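Teleop notebook, Trernoseck sim bench
Friday, 8:40 am start

Kettle on, headset charged, left controller drifting again. Third week of October and we are still teaching a machine to visit the bathroom, which is not what I told my mother I'd be doing with the degree.

Plan for today: more hand-driven demos in the Plakolmont house, bathroom leg only. Operator drives the base with the thumbsticks and the policy gets to watch. Task text for the whole batch is "go into the bathroom and stop facing the toilet." Araceli wants the wording left alone even though I think "stop facing" reads like an order to turn around. Noted here so I can be smug later.

Settings carried over from yesterday: base speed cap at 90 percent, smoothing on, collision feedback on (the buzz, which I hate). Episode limit 3,000 steps. If you go over, it gets binned, and yes it still bins you if you're ten centimetres short and being careful. I lost two that way before morning tea.

First good one was a plain run, in through the doorway and straight across. I pulled a frame out of it for the labelling notes because the view has the sink and the toilet together with plenty of floor in front.

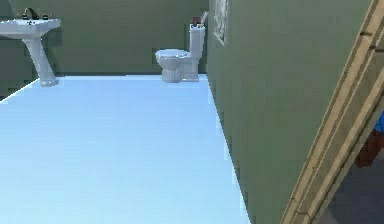
Coming in past the door frame. Sink left, toilet against the back wall, nothing on the floor to hit.

Quick note on the start of that run, as I had to watch it three times. I came in wide and hugged the right side for no reason I can defend. The replay shows a lovely smooth curve, so the policy will presumably learn that bathrooms are to be approached like a roundabout. Keeping it anyway. Araceli's rule is that a clumsy success is still a success, and we need some spread in the approach paths or it only ever learns my favourite one.

Things that went wrong between 9 and 11, in no order:

Left controller drift. With my thumb off the stick the base creeps to the left. Recalibrated twice. Swapped the battery. Swapped the controllers over and drove with the good one, which means the head is now on the dodgy one and the camera slowly looks away like it's embarrassed for me. Still better than the base creeping.

The buzz. It fires on any contact, including the sort of brush where nothing moves. You flinch, the flinch goes into the stick, and now the demo has a flinch in it. I can see it in the velocity plot, a little tooth. Asked if we can have the buzz only above a threshold. Was told to flinch less.

Logging. Episode counter skipped, so there's a gap in the numbering. No data lost as far as I can tell, the recorder opened a file and thought better of it. Left the gap alone. Please don't renumber, the notes column points at the old numbers.

After 11 I moved on to the runs where we pay attention to the door. The planner group want the door in view for part of each one, so I've been slowing down on the way in and giving the head a nudge to the right before carrying on. It feels unnatural. When you walk into a bathroom you don't stop to admire the handle.
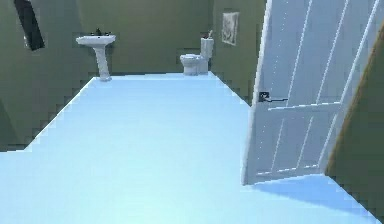 I did a batch like that and then went back over them with the speed plot up. The slow part is too slow. I'm dropping to a crawl, and on the plot it's very close to a full stop, and the trimming script treats a long enough stop as the end of the task. So half a demo gets saved with a success tag on it, from a robot that has basically wandered in and had a think. Two options: raise the trim threshold, or keep moving. Going with keep moving, as the trim script belongs to Quintero and I'd like to keep my desk.

For anyone taking over the bench, the trick is to start the head turn before you ease off the base. If you do them in that order the speed stays up and the view still swings across. Do it the other way and you'll sit there.

Lunch. Preltex rep rang about the new controllers. They will arrive "shortly", a unit of time I'm adding to the conversion table.

1:15 pm. Checked the morning upload. Total in the set is now 1,922 episodes counting everything from the other operators, before review. Bathroom leg is behind the kitchen, which is fair, the kitchen is more fun.

Afternoon was the head camera sweep. This is separate from the driving demos: base parked, operator moves the head by hand through its range, and we keep the lot, useful or otherwise. Yaw goes 90 degrees each way. Most of what you get is wall. I've been arguing since Tuesday's meeting that we should keep the dull views in, as the policy spends a fair bit of its life looking at dull things and ought to recognise when it's doing so.
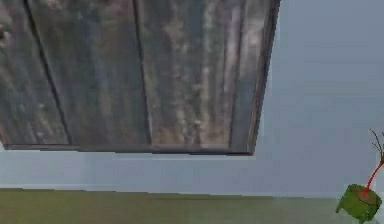 Review tags need sorting out, though. We have "goal visible" and "goal not visible" and that's it, and I keep wanting a third for views where there's something worth turning toward but it's mostly out of shot. At the moment they all go in with the blank walls. I've started writing "partial" in the notes column. Colleagues, if you do the same, spell it the same way. I found "part", "prtial" and one "meh", and the search doesn't forgive.

Colour side note, same thing Araceli raised last week. The bathroom has olive walls and a light blue floor, and our viewer squashes the contrast so badly at the low resolution setting that the floor edge goes to stair steps. Fine for driving. Not great for the people drawing the floor masks. They should work from the full-size renders, if whoever has the export job could get to it.

3:50 pm, last run. Good speed, no flinch, head turn in the right order, ended square on to the toilet with steps to spare. Forgot to press record.

To do next session:
Re-run that last one, with the recording this time
Chase the contact threshold for the buzz
Ask about the skipped episode number
Clean up "partial" tags in the notes column
Charge both controllers, including the bad one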